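Chapter 3
Cloth: From Fiber to Fold

My grandmother kept a drawer of fabric scraps that she would never let anyone throw away, and I think of that drawer every time I start this chapter with a new class. You could reach in without looking and know by touch what you had hold of — a bit of old curtain, a shirt cuff, the slippery lining of somebody's good coat. If you have ever rubbed a sleeve between your fingers in a store before looking at the price, well, you already know more about textiles than you might suppose!

In the next 16 pages we will put names to the things your fingers have been telling you. We begin with fiber, move on to yarn, and then spend a good long while on weaving and knitting, which are the two great ways of turning yarn into cloth. After that comes drape, the word we use for how a fabric hangs, folds and bunches up when it is handled.
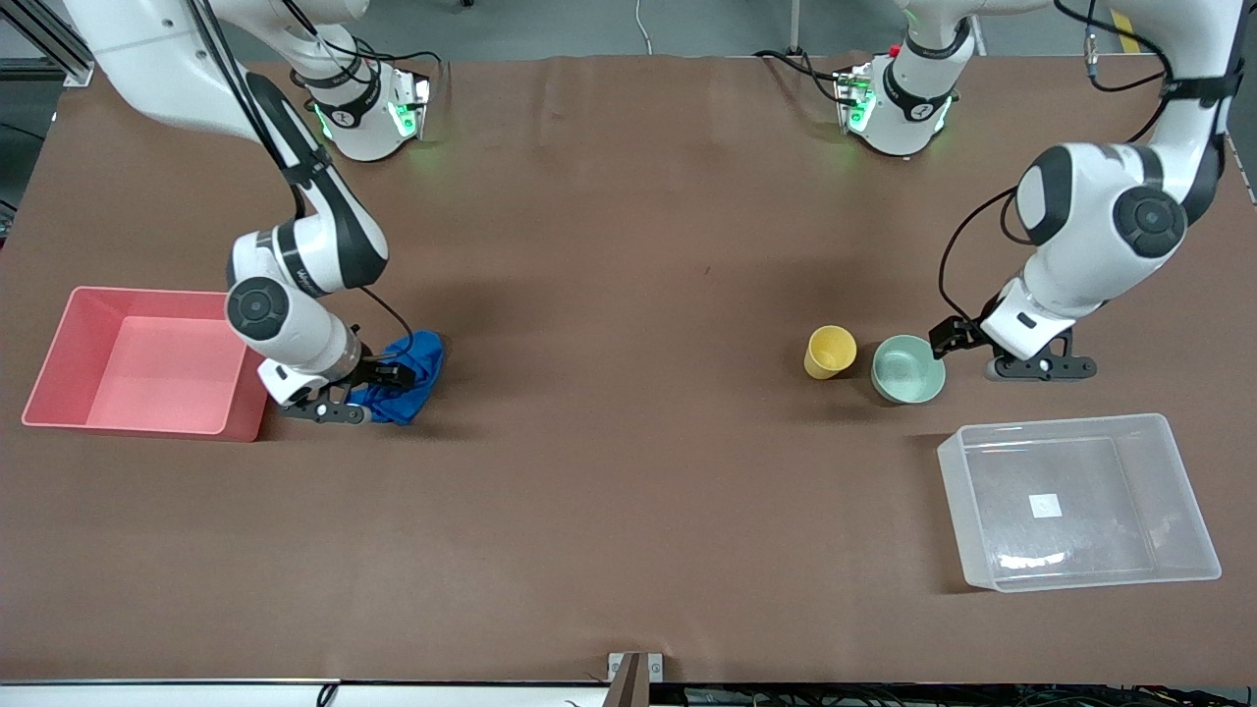 What You Will Need

Please gather a few pieces of cloth before you read further, old ones if you like, and keep them beside you. A magnifying glass is a help, and so is a good lamp. Rosimeire Meireles, who taught the evening sewing course at Clollevcombe for 17 years, asked her students to bring one thing they loved wearing and one they couldn't stand, and I would gladly ask the same of you.

3.1 What Is a Fiber?

A fiber is a very thin strand, much longer than it is wide. Cotton, wool, flax and silk all come to us from plants or animals, while polyester and nylon are made in factories.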